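Workshop & Studio Forum > Surfaces, Benches and Fit-out
Thread: Scuffs on matte white tabletop and the wall behind it - clean, recoat or replace?

grubscrew_529
Posted Saturday, April 6, 2024

Looking for opinions on a white work surface and the painted wall behind it. The table is used for unpacking and sorting boxed goods, then for small assembly. Matte finish, white, no edge protection. The wall is ordinary interior paint, also white, grade unknown. Both are marked.

What I have tried on the table so far:
Warm water and dish soap, microfibre cloth. Removed general grime, no effect on the scuffs.
Isopropyl alcohol. Lightened a few of the darker ones.
Melamine sponge on a test patch at the back corner. Removed the marks but left the patch shinier than the rest under a low light.

The wall has had nothing done to it yet.

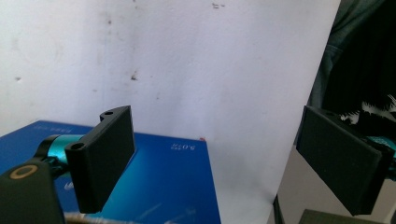

The wall bothers me more than the table. I can live with a used bench, but I photograph stock against that wall for listings, and colour correction only hides so much. The greyish smudges and scuffs are spread across it above where the boxes get put down, the big blue one included, so a single patch repair won't cover it. Paint is whatever the landlord used. I would prefer to avoid repainting the whole elevation if a local treatment can be made to blend.

Questions are whether a matte wall can be spot cleaned without burnishing, and whether the table is worth recoating.

tanbark
Posted 9:14 am

Take the wall first. Flat paint has very little binder at the surface, so any rubbing polishes it. You will swap a grey mark for a shiny one. Dry soft eraser first, then a barely damp sponge with no detergent, dabbing only. If the mark is still there after that, paint it.

Do not use the melamine sponge on the wall. It is an abrasive regardless of what the packaging says.

Hexley
Posted 9:40 am

Disagree on the melamine. I have used it on flat paint for years with almost no pressure and no visible burnishing at normal viewing angles. The trouble starts when people scrub. Wet it, squeeze it out completely, two passes, stop.

tanbark
Posted 9:52 am

"Normal viewing angles" is carrying a lot there. He is photographing against it. A light from the side will show every patch.

grubscrew_529
Posted 10:20 am

The main light is on the left and fairly low, so that is a concern. I will try the eraser and report back.

Plarar do a scrubbable matte that the local trade counter recommended. Has anyone used it? The data sheet quotes 1,000 scrub cycles but doesn't state the test method.

low_tack
Posted 11:05 am

A cycle count without a method is meaningless. Ask them which standard and what film loss was measured at the end of it. I used the Plarar product in a hallway. It cleans better than builder's flat, but it is closer to a low sheen than a true matte. If you put it next to the existing paint you will see the join. Do corner to corner or don't bother.

Also, no patch will match if you don't know the original paint. Even with the right tint formula, the old coat has aged.

Hexley
Posted 11:31 am

Agree with corner to corner. One wall is half a day including cutting in.

For the table, is it laminate, melamine board or painted? The answer changes everything. You can't restore a worn laminate. You can sand and recoat a painted top.

grubscrew_529
Posted 12:08 pm

Unknown. It came with the unit. There is no visible edge band, and the underside is the same white as the top. The supplier label underneath says Famell and 2462 or 2,462 - the print is poor and there may be a comma in it. I haven't found a catalogue that matches.

Most of the marks come from sliding cartons. Staples and grit stuck to the base do the damage, and the cardboard itself leaves a grey transfer. I have started lifting them, but that only works while I remember to do it.

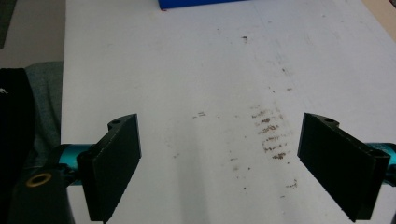 So the second half of the problem is stopping it from coming back. I had considered a cutting mat over the whole area, but the mats I have seen are green or grey and I want a neutral surface for photos. Clear polycarbonate is another option, though it would scratch as well and then reflect the light.

low_tack
Posted 12:44 pm

Separate the two functions. Have a sacrificial sheet for unpacking and a clean one for photography. I keep a roll of white matte polypropylene, cut a length, tape it at the back edge and throw it out when it's marked. Mine lasts a couple of months with daily use.

Polycarbonate is the wrong material. It is soft, it scratches readily and it picks up static, so you would be dusting it before every shot.

tanbark
Posted 1:17 pm

Seconding the sheet. Before that, work out which marks are transfer and which are damage. Transfer sits on top of the surface and will come off with a solvent or a white vinyl eraser. Damage is below the surface and will catch a fingernail. Pale streaks on a white top are often neither. They can be dried cleaning residue, particularly if you used dish soap and did not rinse. Wipe one section twice with plain water, dry it and compare.

grubscrew_529
Posted 2:02 pm

Rinsed one section as suggested. Some of the streaks went, so part of this was my own soap. The scuffs stayed. A fingernail catches on a few and passes over most of them.

Vinyl eraser on the wall: good on two of the smaller smudges, poor on the bigger ones, which have spread slightly and gone softer at the edges.

tanbark
Posted 2:10 pm

Then stop there. Spreading means it is into the film. Seal those with a stain-blocking primer before you paint or they may ghost through.

cullinane_rd
Posted 3:36 pm

Contrary view. Leave the table alone, leave the wall alone and hang a backdrop. A roll of seamless paper on two hooks costs less than primer and paint, and you don't have to empty the room. I fitted out a unit at Cullinane with brand new painted walls and they looked the same as yours by the end of the first season. Any wall beside a packing bench will get hit.

Hexley
Posted 3:58 pm

That is reasonable for photos but doesn't deal with the lease. If the unit has to go back in the condition it was received, the wall needs doing eventually.

cullinane_rd
Posted 4:06 pm

Yes, eventually. Paint it once, at the end. Painting now means painting twice.

low_tack
Posted 4:25 pm

Unless he fits a rub rail. A strip of flat board at carton height, or a gap between table and wall. A 5 cm gap would stop most contact and costs nothing, although small parts will fall down the back.

grubscrew_529
Posted 5:50 pm

Small parts falling down the back is why it was pushed up to the wall to begin with.

Current plan, subject to objections:
Table - vinyl eraser over the transfer marks, plain water rinse, no recoat. Polypropylene sheet on top for unpacking.
Wall - no further cleaning. Paper backdrop for listings. Prime and paint corner to corner when the lease is up for review in May.
Gap - 5 cm with a strip of foam pipe insulation pushed into it to catch parts.

Skovov sell a white polypropylene by the metre, but the listing doesn't say whether it is matte on both faces. If anyone has handled it, let me know.

tanbark
Posted 6:12 pm

Matte on one face, light texture on the other. Order a sample. The one I had arrived rolled tight and took days to lie flat, even with weights on the corners.

Hexley
Posted 6:30 pm

Roll it the opposite way around the core overnight. Still think you could have cleaned the wall.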